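J'ai repris ma vieille partie de Skendamo en novembre, après l'avoir laissée dormir depuis le mois d'avril. Il me restait les fioles de la tour de Nekorach à trouver, et je m'étais promis de ne pas commencer autre chose avant d'en avoir fini avec ce niveau.

Je note ici ce que j'ai appris, surtout pour moi, un peu pour ceux qui cherchent encore la quatrième.

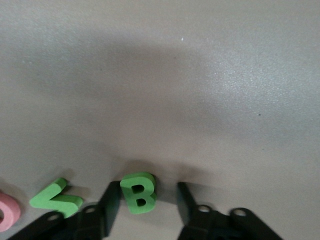
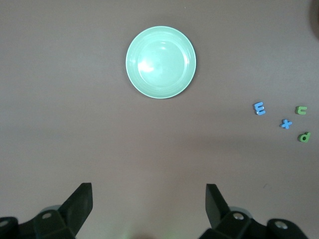 **Faut-il avoir vidé la tour du premier coup pour ouvrir la porte de Cletach ?**

La porte demande 8 fioles, toutes zones confondues, et le jeu garde en mémoire celles que l'on a déjà prises. On peut donc sortir de la tour avec une seule fiole, aller jouer ailleurs et revenir plus tard. Seuls les interrupteurs se remettent à zéro.

## Les trois premières fioles

La première est posée sur le palier, derrière l'escalier d'entrée. Il suffit de faire le tour par la gauche avant de monter. Je l'avais manquée pendant des années parce que la caméra se place face aux marches et qu'on n'a pas le réflexe de la tourner.

La deuxième est dans la salle des cloches. Il faut sonner les cloches de la plus grave à la plus aiguë, sans se faire toucher par les chauves-souris. Si on se fait toucher, la séquence recommence. Je conseille d'éliminer les chauves-souris d'abord ; elles ne reviennent pas tant qu'on reste dans la salle.

La troisième s'achète au marchand du deuxième étage pour 378 écus. C'est cher à ce moment de la partie. On peut réunir la somme en cassant les jarres du rez-de-chaussée, en sortant, puis en rentrant à nouveau. C'est long et sans intérêt, mais ça marche. Si on a déjà fait les marais, on a normalement assez.

## La quatrième

C'est celle qui m'a bloqué. Le guide imprimé que j'avais à l'époque indiquait seulement « dans les hauteurs », avec une capture en noir et blanc où l'on ne voyait qu'une poutre. J'ai passé deux soirées à sauter sur toutes les poutres du dernier étage, sans résultat.

La solution m'est venue d'un vieux message de Ginette Perron, sur un forum qui ne reçoit plus grand monde. Elle expliquait que la fiole n'apparaît que si l'on entre dans la tour avec la lanterne allumée et qu'on la garde allumée jusqu'en haut. Or il y a un courant d'air entre le deuxième et le troisième étage, qui l'éteint à chaque passage si l'on court. Il faut marcher, en inclinant le stick à peine. Une fois sur le toit, on pose la lanterne sur le socle du paratonnerre et la fiole descend toute seule.

J'ai suivi ses indications et je l'ai eue au troisième essai. Les deux premiers ont échoué pour la même raison : j'avais lâché la marche lente une marche trop tôt.

Gordon Lemieux, qui répondait dans la même discussion, proposait de passer par l'extérieur avec le double saut depuis la gouttière. J'ai essayé aussi. On arrive bien sur le toit, mais la lanterne s'éteint pendant le saut, et on se retrouve devant un socle vide. Peut-être que cela fonctionnait dans une autre version. La mienne est la cartouche européenne, achetée d'occasion.

## Après la porte

Derrière la porte de Cletach, on trouve un couloir assez long puis le combat contre Tseng. Il a environ 700 points de vie d'après le tableau de Shu-fen Sin, qui a relevé les valeurs de tous les gardiens. Je n'ai pas vérifié. Le combat se fait en deux temps :

- il reste d'abord au centre et lance des pierres, que l'on peut renvoyer avec le bouclier ;
- à la moitié de sa vie, il casse le sol et on se bat sur le pourtour, sans bouclier possible.

La seconde moitié m'a paru plus facile. Il charge toujours en ligne droite et se retourne lentement. Je l'ai battu avec deux cœurs, sans potion — j'avais tout dépensé chez le marchand.

Un détail agaçant : la sauvegarde ne se fait pas après le combat. Il faut marcher jusqu'à la fontaine, de l'autre côté de la cour. J'ai éteint la console trop vite la première fois et j'ai dû recommencer depuis la porte. Les fioles étaient conservées, heureusement.

Il me reste maintenant les marais, où il me manque une plume, et la mine, que je n'ai jamais aimée. Je commencerai par les marais. Si quelqu'un sait si la plume du ponton dépend de l'heure du jeu, je veux bien la réponse en commentaire. J'ai essayé de jour et de nuit, mais pas à l'aube.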